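Orunden Hand-Held Gripper

Product overview | Demonstrations | Specifications | Ordering

The Orunden is a two-finger gripper that a person carries and operates by hand. It has the same fingers and the same closing motion as the Ikach arm-mounted gripper, so a task worked out by hand can be moved to the arm later without changing the fingers. It is sold as a single unit or as a matched pair.

Most customers ask to try one before they order. We run demonstrations at the Somogyi office, and the next open day is 17th January. Visits outside the open day can be arranged by email with Tzu-hsuan Chu.

What happens at a demonstration

A visit takes 2 hours. The first part is a short talk at the desks, where Yen-ting Leung goes over the controls, the finger types and how the unit is charged. After that you use the gripper yourself. We don't set up a special room for it. The demonstration is held in the working office, with people at their desks, because that is closer to the kind of place where most units end up.

You can bring your own objects. Small boxes, bottles, cable ends, folded cloth and hand tools are all fine. Please leave out anything sharp or anything that weighs more than 1,000 grams.

The fingers

Both fingers have a black outer shell, curved and open in the middle, with a textured inner surface. They face each other across a narrow gap when nearly closed. The shell bends a little under load, which helps with round or uneven items. The inner pads can be replaced without taking the shell off the housing — one tool is needed, and it comes in the case.

The housing is gray and white, with black vent slots in the flat face. Keep the slots clear when you set the unit down between tasks.
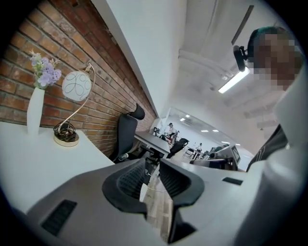 Booking a visit

Groups are limited to 21 people on the open day and to four at other times. Send the following with your request:

Name and company
Number of visitors
The objects or tasks you want to try
Whether you already own an Ikach arm

We confirm by email within two working days. Parking is behind the building, and the entrance is on the same side. Ask for the Orunden demonstration at the front desk.

What visitors usually ask

Can it be used left-handed? Yes. The grip is the same on both sides.

Does it need to be plugged in? No. It runs on its own battery, and the charger is included.

How long do the pads last? That depends on the surface they are used on. Rough cardboard wears them fastest. We sell replacements in sets of two, and orders of 200 sets or more are priced separately.

Can I take one away on the day? Stock is not kept at the Somogyi office. Orders placed at a visit ship from the Lellel warehouse.

Is there a loan unit? Yes, for one week, after a demonstration. The loan has to be signed for by the person who attended. A second week can be added if no one else is waiting.

Ordering

Single units and matched pairs can be ordered now. The version with the longer fingers is due in March, and visitors to the open day can handle a sample. Existing owners can fit the longer fingers to their current housing. For prices, ask for the Orunden sheet when you write to us — it also lists the spare parts.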